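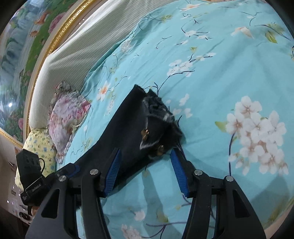 Diary > Home & Family

23 Oct 2022

Woke up before the alarm and lay there listening to the rain on the porch roof. The heat still isn't on. I told myself I would hold out until the end of the month and I probably will, but the kitchen floor was very cold and I ended up wearing two pairs of socks to make coffee.

I got the bedroom sorted first. The turquoise duvet is back on the bed for the season. I have one black thing folded on top of it to take to Linddale. I packed too much last time and wore the same sweater for the whole visit.

Milagros Ledesma called while I was eating. She wanted to know if I had finished the piece about my grandmother for the reading in December. I have not. I have 1,000 words, the limit is 1,000 words, and the story has only gotten as far as the train station. She said to cut the train. I said the train was the part I liked. We left it there and talked about her knee, which is better on flat ground and bad on stairs.

After that I sat down with the pages and tried it her way. Without the train it begins with my grandmother at the stove in the house in Gornard, not speaking to her sister. It does read faster. I'm not sure yet that I want it to. I put the train pages in a separate folder and kept going until lunch. Lunch was the rest of the bean soup with too much pepper.

The letter I have been looking for is still missing. It's the one she wrote when she was 86, where she lists everything that was in the Gornard house room by room. I know I had it when we moved. I went through the desk, the hall closet and the tin with the buttons in it. I found my old library card from Wemau, a receipt for a lamp I no longer own, and 14 dollars. The letter may be in the box I left with Rhun Yorath, and if it is I can get it while I'm in Linddale, as he is only a few streets from where I'm staying. I wrote him a message and he answered with one word, "Probably."

In the afternoon the rain let up and I walked down to the river and back. The path is covered in leaves and slick in the low part by the footbridge. They have put up a new sign for the Hapeta trail, and it points the wrong way, toward the parking lot. Two women with a stroller asked me about it and I sent them along the fence. I hope that gate was open.

Paid the water bill when I got in. Washed the coffee pot. Called the dentist's number by mistake instead of my brother's and hung up on the recording.

I read some of the sister part out loud this evening to hear how long it takes. My voice got tired before the end, so it's still too long, train or no train. The argument about the copper pan can go. I was never sure I had it right anyway. My mother told it one way and my aunt told it another, and in my aunt's version there was no pan.

Need to buy stamps, and ask Rhun if he has a key to the storage room. Going to bed now with the window shut.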